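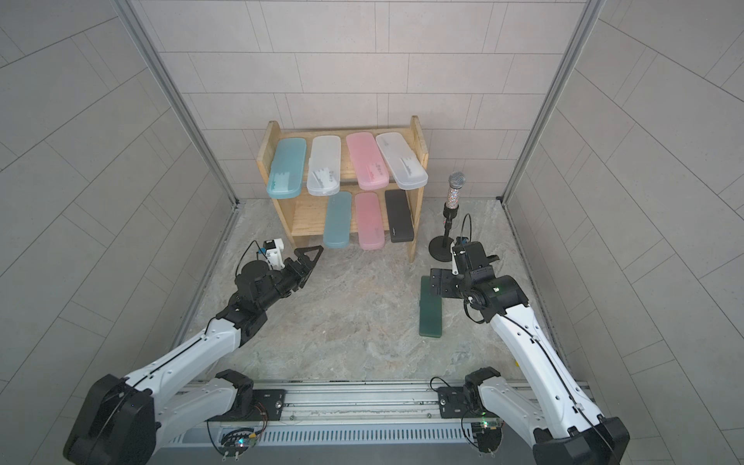 Posted by kettle_and_torque in Brorkmont Forum > Planning and Perception, Sunday, 21:40

Two-arm shelf task: Illari replans too often near the shelf

Good evening to all. English is my second language, so please ask if some sentence is not clear.

I am working on a task where two arms put pencil cases on a small wooden shelf with two tiers. Both arms are mounted on one rail at the front. The goal is that the dark green case on the floor goes up to the shelf beside the others. Arm motion is planned with Illari, and the case poses come from Suvanari with the fixed camera.

My problem is with replanning. When the right arm is over the green case, Suvanari gives a new pose for it each time the gripper covers a different part. The position changes very little, but the yaw can jump by many degrees. Illari takes each new pose as a changed goal and throws away the trajectory. In the log of one trial I have 55 replans before the fingers close. The arm does not collide with anything, but it moves in small nervous steps and the trial takes too long.

What I have tried already:

Lower rate for the pose topic. The arm is calmer, but then it comes to the case with an old pose.
A larger goal tolerance. It works for the floor and is too loose for the shelf.
Median filter on the yaw. Better, but it is late by several frames.

Planning time limit is 900 ms per call. The left arm waits near the lower left corner of the shelf with its fingers open, and it is treated as a static obstacle while the right one moves.

Is there a correct way to tell Illari that a pose is "good enough, stop listening"?

mossy_encoder
Sunday, 22:05

You want to latch the goal. Take the pose while the arm is still clear of the object, freeze it, and run the last part of the approach on the frozen pose. Your case is lying flat on a hard floor. It isn't going anywhere until you touch it.

In Illari the goal node has a hold flag. Set it when the gripper gets inside some distance of the target, clear it after the grasp check.

pallet_jill
Sunday, 22:31

I'd be careful with that. Latching is fine if the first pose was right. If the gripper brushes the case on the way down, it slides, and now you are closing on a place where the case used to be, with perception switched off by your own hand. We did this on a bin job and spent weeks blaming the fingers.

The yaw jump is the actual fault. A long thin box with half its outline hidden will always fit badly. Fix the estimate, leave the planner alone.

mossy_encoder
Sunday, 22:48

Weeks blaming the fingers sounds like a missing grasp check to me. Latch, close, read the gripper width, and if it's wrong back off and look again. One retry costs less than 55 replans.

kettle_and_torque
Sunday, 23:10

Thank you both. The far end of the case is already partly under the gripper in this camera view, so pallet_jill describes my situation well. The outline which Suvanari receives is shorter than the real case, and I think it sometimes fits the short side as the long one.

I do have a grasp check by width. I did not think to use it together with the hold flag.

tinplate
Monday to Friday engineer, posting anyway
Sunday, 23:26

Are you giving Suvanari the fixed dimensions of the case? By default it fits a free box. If you lock length and width it can't swap the sides, and a partial outline only shifts the centre a little. Look for the size prior in the object file.

Second thing, unrelated to your question. You have translucent cases in teal-blue and pink on the top tier. What is your depth doing there? Mine used to see straight through them to whatever was behind.

kettle_and_torque
Sunday, 23:41

The size was not locked. I feel a little ashamed, it is on the first page of the manual.

About the depth, you are right. The black case and the blue-green one on the lower tier are stable. The translucent ones come and go, and the two frosted white ones are somewhere in between. For the moment I put the whole shelf in the collision scene as one solid box with the cases inside it, and I open only the free slot. It is not elegant.

pallet_jill
Sunday, 23:50

It's not elegant but I would keep it. Also put the microphone in as a fixed cylinder, stand and base included, with a fat margin. It is right next to where your right gripper comes down, and a thin black pole is exactly the sort of thing that drops out of a point cloud.

Don't forget the cable on the right gripper either. It loops up near the stand and I'd bet it is not in your arm model.

hexkey_39
Monday, 07:15

Everyone is being kind about the 900 ms limit. Why so long? With the Hovland driver you can stream short segments and blend them, so a changed goal bends the path and the arm never stops. We plan at a quarter of that limit.

mossy_encoder
Monday, 07:52

Blending a goal that jumps in yaw just gives you smooth wobbling. Get the pose sane first, then shorten it.

hexkey_39
Monday, 08:03

Agreed on the order. I still say the limit is too long.

kettle_and_torque
Monday, 19:20

A report after one evening of tests. I locked the dimensions and the yaw does not swap any more. With this change alone the same start position gave 39 replans, so the small jitter was also a part of the problem — I had blamed only the big jumps. With the hold flag in addition, set after the arm is above the case, it gave four.

The microphone is now a cylinder. For the cable I added a capsule to the wrist link, and Illari immediately refused two of my old waypoints. I had no idea they were so close.

I do not switch off perception completely during hold. If the case centre moves more than a threshold, the hold is cancelled and the arm goes up again. I hope this is acceptable for both sides of the discussion.

pallet_jill
Monday, 19:44

Acceptable to me. What's the threshold?

kettle_and_torque
Monday, 19:58

Eight millimetres at present. With five it was cancelled by noise. I will try the Hovland blending next and open a new thread for it, with the log attached.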